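How I Keep a Robot's Fingers Happy

Hi! My name is Begoña Ortuño, and I look after grippers. A gripper is the part of a robot that grabs stuff, a bit like your hand if you only had a thumb and one finger. I work in a little repair shop in Manstead, and my bench is always covered in screws, rags and cookie crumbs (the crumbs are mine).

Before we start, try something. Put your hand flat on your T-shirt and lift it up without curling your fingers. Did the shirt come with you? Probably not! Now pinch it between your thumb and one finger. Much better. Pinching is what a two-finger gripper does all day long.

Some grippers sit on the end of a big robot arm. Others are held by a person, so people can show the moves a robot will need to learn later, like picking up a sock or folding a towel. I fix both kinds, and the fingers need the same care either way.

Clothes are a tricky job for a gripper. A wooden block stays the same shape when you pick it up, but a pair of shorts flops and droops and folds itself up into something new every time.
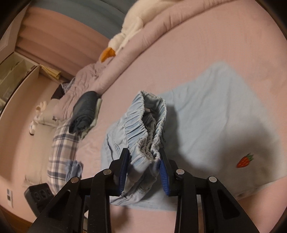 A good pinch! The ridged blue pads have hold of the soft blue cloth.

See the bumpy lines on those pads? They work a lot like the bottoms of your sneakers. Smooth metal is slippery, and cloth would slide right off it. Rubber grabs on, and the ridges help it grab even more. The silver circles on the black arms are rivets, which are like tiny metal buttons that go into the parts and don't come out again unless I drill them out.

So what goes wrong? Mostly fuzz! Clothes and blankets shed little bits of lint, and the lint packs itself down between the ridges until the rubber can't reach the cloth anymore. It's just like when your shoes fill up with mud and you start sliding around on the grass.

When a gripper comes in, the first thing I do is make sure it's switched off, or unplugged if it has a plug. I do this every single time, even when I'm in a hurry. Fingers that can pinch shorts can pinch me too.

Then I get out a soft toothbrush and brush along the ridges. I go along them, never across, and out comes the fuzz in long gray worms. (It's gross and I love it.) After that I wipe each pad with a damp cloth and let it dry while I drink my tea.

Next I bend each pad a little and look for cracks. Old rubber gets hard and shiny, and then it has to go. I peel it off, scrape away the leftover glue, and press on a new one. The two pads have to line up, so I close the fingers very slowly and peek at them from the side. If one pad sits higher than the other, off it comes and I try again. My record is 3 tries on one stubborn pad!

I also wiggle the arms. They should swing easily but they shouldn't rattle. A rattle can mean a rivet is getting loose, and a loose rivet makes the fingers meet crooked.

Last of all comes the test, which is my favorite part. I keep an old dishcloth in my drawer, and the gripper has to pick it up, hold it while I count to ten, and let go again. If the cloth slips, I get my toothbrush back out. If it stays put, I write the date on a sticker, put it on the box, and reach for the next gripper on the shelf.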